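I don't buy the duty cycle on cheap welders

June 21, 2019

My neighbor Ottar Lundgren bought a Hevcombe stick welder in December and has been telling me ever since that I overpaid for mine. His says 200 amps on the side in big yellow letters. Mine says less and cost twice as much. So I finally borrowed his for a weekend and ran it on the gate hinges I had been putting off.

First thing, the duty cycle. The sticker claims 38 percent at full output. Out of a ten-minute window that ought to give you almost four minutes of arc. I turned it all the way up and the thermal light came on well before that, in a shaded garage with the door open. Ottar says I had it too close to the wall. Maybe. I moved it and got the same thing.

Second thing, I doubt the amps. With a 1/8 inch 7018 rod I had to set the dial far higher than I do on my old Coltgate to get the same puddle. Either the dial is optimistic or the machine is. I don't own a clamp meter I trust, so I can't prove it, and I notice that none of the five-star reviews prove anything either. Half of them were written by people who had just opened the carton.

The ground clamp is the usual stamped junk. I would swap it before striking an arc. The leads are stiff and short, and the stinger lead on Ottar's came out of the box with a kink in it that still hasn't relaxed.
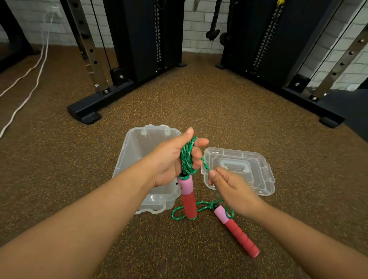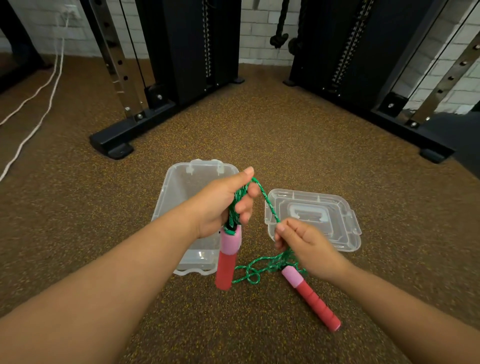 To be fair to the thing, it starts easily. Thin rods run fine on it, and if all you do is patch a mower deck once a year you'd probably never see the thermal light. Rania Zerouali at the supply counter told me she sells plenty of them and gets few back. I asked how many customers would bother returning a welder after 4 months and she just shrugged.

What bugs me is the price creep. It went up 22 dollars since Ottar bought his, same machine, new sticker. At that point I'd look for a used transformer unit and put up with the weight. The hinges are holding, by the way, but I did the last two on the Coltgate.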